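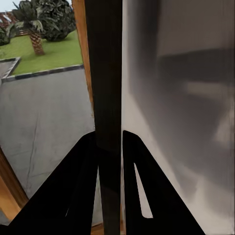

Who holds the money while a job on a blockchain labour market is still being done?

The smart contract holds it. The client pays the full price of the job into the contract before work starts, and neither the client nor the freelancer can take it out until the contract's release rule is met or an arbiter signs a decision.

4. Escrow and dispute handling on Gunow

4.1 The contract as written

Gunow matches freelancers with small firms and takes payment in its own token, the Pryor. Each job is recorded as a separate contract with four fields that matter for this study: the price, the deadline, the release rule and the arbiter. The first three are set by the client and accepted by the freelancer. The arbiter is drawn by the platform from a pool of registered members who have staked tokens and who have not worked with either party before.

Two release rules were in use during the study period. Under single release, the whole price is paid when the client marks the job as accepted. Under staged release, the price is split into parts and each part is paid when its stage is accepted. If the client does nothing for 14 days after delivery, the contract treats the work as accepted under both rules. We call this the silence clause. It was added in the second version of the contract, and jobs that began under the first version are left out of what follows.

The description of the work is not stored on the chain. Only a hash of it is, together with a link to the file. This keeps fees low, but it means that the contract can show whether a description was changed and cannot show what it said if the file has been lost. Hoshino and Thepsuriya raised this point in an earlier working paper on Manell, an older market with a similar design, and their suggestion of a second stored copy was not taken up there. Gunow keeps one copy on its own servers.

4.2 Data

We collected all contracts closed in July on the second version, 1,294 in total. Prices were converted to pounds at the rate on the day the contract was opened. Contracts cancelled by both sides before any delivery were kept in the set and marked as such. Test contracts opened by platform staff were removed before the count was made.

Of the contracts in the set, 80 went to an arbiter. For each of these we read the messages submitted by both parties and the arbiter's written reason, where there was one. A reason is optional on Gunow, and many arbiters left the field blank or wrote a single word.

We also sent a short survey to 100 clients and 100 freelancers, drawn at random from the accounts with at least one closed contract. The survey asked whether they had read the release rule before signing, whether they knew about the silence clause, and what they would do if a delivery was late. Replies were taken in English only. We treat them as background and draw no rates from them, as the people who chose to reply may differ from those who did not.

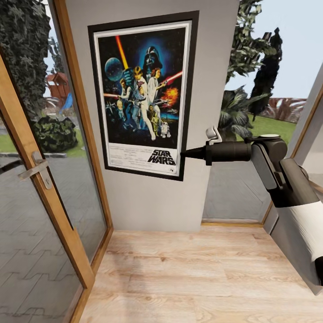
Figure 3. Robot arm and framed Star Wars poster in a computer-rendered room.

4.3 What the disputes were about

Most of the disputed contracts used single release. The usual complaint was that the delivered work did not match the description, and the usual cause was that the description was very short. In several cases it was one line long. Arbiters had little to go on and tended to divide the money equally, a result that neither party had asked for.

Disputes under staged release were of another kind. Here the parties agreed on what had been delivered but not on which stage it belonged to. Stages are numbered in the contract and named in the description file, and the two did not always line up. One client had five names and four numbers. The contract ran as coded, and the last stage could not be paid from it at all — the parties settled the sum privately and closed the contract with a zero balance.

The silence clause came up less often than we had expected. Where it did, the client had normally missed the delivery notice. Arbiters cannot reverse a payment made under the clause, so these cases ended with a note on the record and no movement of funds. Some clients opened a dispute anyway in the belief that it would freeze the money.

We found no case in which the code itself failed. Every payment followed the rule in the contract. The trouble lay in the step before signing, where the interface shows the price and deadline in full and folds the release rule under a link.

4.4 Comparison with Prurkell

Prurkell runs a conventional freelance site with a card payment system and a staffed support desk. It holds client funds in a bank account and lets staff reverse a payment for up to 30 days. We were given a summary of its dispute categories but no case files, so the comparison is limited to type. The same complaint leads on both sites, that the work did not match the description. Disputes over stages hardly appear in the Prurkell summary, as its staff rename or merge stages by hand when both parties request it. On Gunow the same change needs a new contract and a second fee, and the fee is charged to whichever party opens it.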